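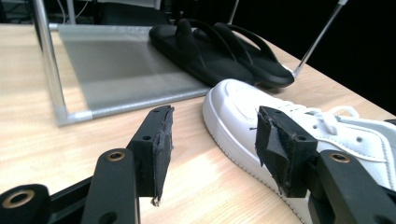
I keep going back and forth on the Pakora result, and I think I've landed on liking it for a different reason than most people do. The claim everyone repeats is that 300 demos collected with a hand-held gripper were enough to teach an arm to put shoes on a rack. Fine, great! But the part I'd frame and hang on my wall is the table near the back, where they split the score by shoe type.

Sneakers do well. Slides do badly, and the authors just say so. A slide is mostly strap and air, so a grasp that works on a toe can send the thing spinning (I've done this with my own hands, half asleep). Most papers would have averaged that away.

My one gripe is the testing - nine trials per shoe is thin, and two racks isn't exactly the whole world of racks. The Jandeo paper in February had the same problem and got a pass for it too.

Still, give me a small study that shows where it falls down over a big shiny number any day. I'd love to see somebody rerun it with boots.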